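So Storham College is dropping legacy preference in admissions, starting with December applications. Good headline. I read the policy and I have questions.

It covers children of alumni. It says nothing about grandchildren, or about donors. Guess which list is longer at a school like this.

Jhonatan Cabrera in the admissions office told the student paper the change affects "up to 150 files" a year. Affects how? Read differently? Read by whom? 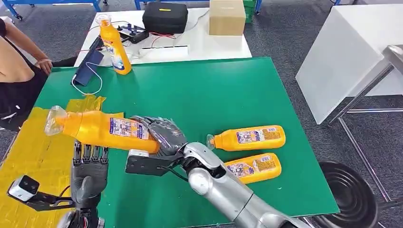

Also, early decision stays put. You commit before you see an aid offer, and families who need to compare offers can't do that.

Vokesbridge made the same announcement 2 years ago and still hasn't published its numbers.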